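Proyecto de aula: Organización de la encimera en una cocina compartida

Autora: Lensa Nigatu
Módulo: Gestión de espacios domésticos
Entrega: 20/10/2023
Extensión máxima permitida: 2.000 palabras

1. Introducción

Este proyecto trata de la encimera de la cocina de la residencia Nidari. El problema que se quería estudiar es sencillo de explicar. Los electrodomésticos pequeños, las tablas, las bandejas y los recipientes ocupan casi toda la superficie, y quien quiere preparar algo tiene que apartar antes lo que dejó otra persona. Las cosas apartadas quedan en un sitio distinto cada vez y después cuesta encontrarlas.

En la cocina ya había organizadores. Se compraron en enero y son en su mayoría de madera clara. El encargo que me dio el módulo fue comprobar si ayudaban y proponer una distribución nueva sin cambiar muebles ni hacer agujeros en la pared.

El presupuesto de partida era de 400 euros para todo el proyecto. No se ha gastado completo, como se explica en el apartado 5.

2. Punto de partida

La encimera es de mármol blanco con vetas grises. Es un material agradable para trabajar la masa y fácil de limpiar a diario, pero se mancha con los ácidos si no se recogen pronto el limón, el vinagre o el tomate. Por eso las bandejas y las tablas no son solo un adorno: protegen la piedra en las zonas donde se corta y se sirve.

El horno tostador y la tostadora son lo primero que hay que tener en cuenta. Pesan, tienen cable y necesitan estar cerca de un enchufe. Todo lo demás se puede mover. También hay que contar con los paños de cocina, que suelen acabar encima del horno. Para el reparto nuevo se propuso un gancho adhesivo en el lateral del mueble, a una distancia prudente de cualquier fuente de calor.

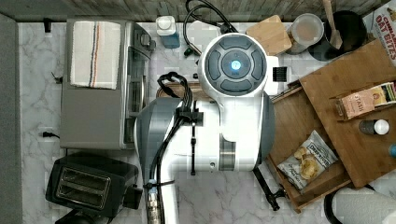 ¿Qué se debe guardar en la encimera y qué se debe guardar en el armario?

En la encimera debe quedarse lo que se usa todos los días y lo que pesa demasiado para moverlo a menudo. En el armario va lo que se usa una vez por semana o menos, lo que está repetido y los alimentos que se estropean con la luz o con el calor del horno.

Ese criterio parece claro sobre el papel, pero en una cocina compartida no todos usan lo mismo a diario. Una persona desayuna cereales y otra no los prueba. Hay quien cocina con olla cada noche y quien solo calienta pan. Para decidir hacía falta saber qué se usaba de verdad, así que el siguiente paso fue recoger datos.

3. Método

Participaron 13 residentes. Cada uno recibió una hoja con los nombres de los objetos y marcaba una raya cada vez que cogía uno para utilizarlo. Mover un objeto porque estorbaba no se apuntaba en la misma columna, sino en otra titulada «apartado». Esta segunda columna se añadió por consejo de la profesora y fue la más útil de todo el trabajo.

Al cerrar las hojas había 324 anotaciones en total, entre usos y apartados. Algunas hojas estaban incompletas y una se mojó y hubo que pasarla a limpio. Las anotaciones que no se podían leer se dejaron fuera del recuento.

Además de las hojas, se midieron los objetos más grandes con cinta métrica y se dibujó la encimera a escala en papel cuadriculado. Luego recorté los objetos en cartulina y probé varias posiciones sobre el dibujo. Es un método lento, pero permite ver enseguida si una bandeja cabe en diagonal o si tapa un enchufe.

Para comparar se visitaron otras dos cocinas. La de la residencia Bondov tiene una encimera más larga y casi vacía, con una balda para las tazas. La del taller Jemal se utiliza para clases y allí todo está en cajas con etiqueta. Ninguna de las dos se puede copiar tal cual, porque en Nidari vive gente con horarios muy distintos y las cajas con tapa se quedan abiertas a los dos días.

La observación directa sirvió para lo que las hojas no recogían. Por ejemplo, muchos dejan sobre la bandeja de servir cosas pequeñas que no tienen sitio propio: un taco de madera, un palillo largo, una pinza. La bandeja termina haciendo de cajón abierto y, cuando alguien la necesita para llevar el desayuno, tiene que vaciarla primero.
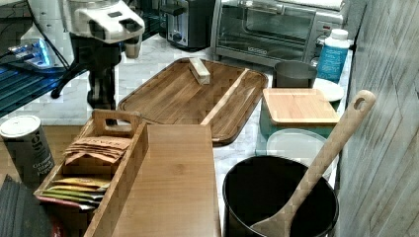
ANÁLISIS DE LOS OBJETOS

4. Resultados por grupos

4.1 Aparatos

El horno tostador y la tostadora recibieron muchas rayas de uso y casi ninguna en la columna de apartado. Están bien al fondo, con el frente despejado para poder abrir la puerta del horno. La única queja repetida fue que las migas caen detrás y no se limpian. Se propone sacar la tostadora una vez por semana, vaciar la bandeja de migas y pasar un paño seco por la piedra.

4.2 Bandejas y tablas

La bandeja grande de servir fue el objeto más apartado. Su tamaño obliga a colocarla en el centro y desde ahí molesta para cualquier tarea. Las tablas de cortar también se apartan, pero se vuelven a usar en seguida, de modo que no se consideran un problema. La propuesta es guardar la bandeja de canto, entre el armario y la pared, y dejar una sola tabla tumbada como zona de corte.

La madera y el bambú necesitan un cuidado mínimo. Se lavan a mano, se secan de pie y de vez en cuando se les da aceite mineral apto para uso alimentario. No deben quedarse en remojo ni ir al lavavajillas. En la cocina había una tabla vieja abierta por una junta, que se retiró.

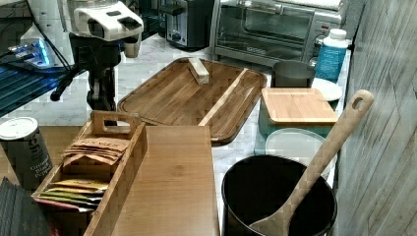
4.3 Recipientes y tapas

Los recipientes de conservación dieron más trabajo del esperado. El uso es frecuente, pero en las conversaciones con los residentes salió siempre lo mismo: se encuentra el recipiente y no se encuentra la tapa, o al revés. Las tapas de plástico redondas no se apilan bien con las cuadradas y acaban apoyadas donde haya sitio. El recipiente verde azulado tiene una tapa cuadrada de bambú que le encaja y se puede guardar cerrado, pero delante queda apoyada de pie una tapa redonda translúcida, que no es de la misma forma. Para este grupo se propone una regla muy simple: las tapas cuadradas se guardan puestas y las redondas van todas juntas en un escurridor vertical dentro del armario.

4.4 Ollas

La olla negra se usa casi todas las noches. Los residentes prefieren tenerla a mano y se decidió respetarlo. Se le reservó la esquina delantera derecha de la encimera, siempre que se deje limpia y con el asa hacia dentro. Los cazos pequeños pasan al armario bajo.

4.5 Té, especias y aperitivos

Este grupo es el que más se beneficia de los organizadores. Los sobres de té se vacían de su caja de cartón y se colocan por clases en los compartimentos de la caja pequeña con asa, que se puede llevar entera a la mesa. Quien toma té ve de un vistazo lo que queda y no abre una caja nueva antes de tiempo. Las especias de uso diario, como la pimienta negra molida, se dejan al lado. El resto va al armario, lejos del calor.

Los aperitivos en bolsa son más difíciles. Una bolsa abierta no se sostiene sola y ocupa más de lo que parece. La caja grande sin tapa funciona bien para esto, porque sus paredes sujetan las bolsas y la pared trasera, más alta, evita que se caigan hacia el fondo.
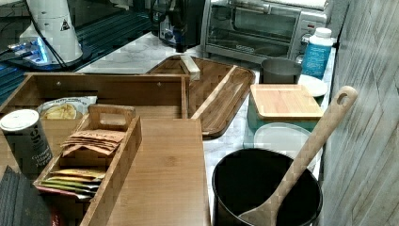
Conviene, eso sí, no llenarla hasta arriba. En las primeras pruebas se metieron allí bolsas, botes y cubiertos de madera, y en poco tiempo volvió a ser un montón donde había que rebuscar. Se acordó que la caja grande es solo para alimentos secos y que los utensilios tienen su propio bote.

5. Propuesta de distribución

La encimera se divide en tres zonas.

Zona de aparatos, al fondo: horno tostador y tostadora. No se deja nada encima de ninguno de los dos.

Zona de trabajo, en el centro: la tabla de cortar y nada más. Cuando se acaba de cocinar, la tabla se lava y vuelve a su sitio.

Zona de servicio, en los laterales: a un lado la caja grande, la caja del té y las especias; al otro, la olla y los recipientes que se usan esa semana.

Para llevarla a cabo se compraron un escurridor vertical para tapas, un bote para utensilios, dos ganchos adhesivos y un frasco de aceite para madera, todo en la tienda Ata. Las facturas están en el anexo B. Lo que ha sobrado se devuelve al fondo de la residencia, salvo que se apruebe la compra de una balda, que queda pendiente.

6. Prueba y comentarios

La distribución se probó con los mismos residentes. Se pegó el dibujo a escala en la puerta del armario para que se pudiera consultar. Los comentarios recogidos fueron en general favorables, con tres objeciones que paso a resumir.

La primera es que la bandeja de canto resbala si no se encaja bien. Se ha puesto una tira de corcho en el suelo del hueco y habrá que ver si aguanta.

La segunda se refiere a los cereales. Las cajas son altas y no caben en la caja grande sin tapar lo que hay detrás. Varios residentes las siguen dejando en la encimera. Pasarlas a un recipiente hermético sería mejor, pero nadie ha querido encargarse de momento.

La tercera es de limpieza. Con más cajas hay más rincones donde se acumula polvo de té, harina y migas. Se ha añadido a la hoja de turnos la tarea de levantar los organizadores y limpiar debajo.

7. Limitaciones

Las hojas dependen de que cada persona se acuerde de marcar, y por la noche se marca menos. Tampoco se estudió el interior del armario bajo, que recibe ahora más objetos que antes y que quizá necesite su propio proyecto. Las visitas a Bondov y Jemal fueron cortas y sirvieron solo como orientación.

Anexo A. Modelo de hoja de anotación
Anexo B. Facturas
Anexo C. Dibujo de la encimera a escala y plantillas de cartulina
Anexo D. Hoja de turnos con la tarea nueva incorporada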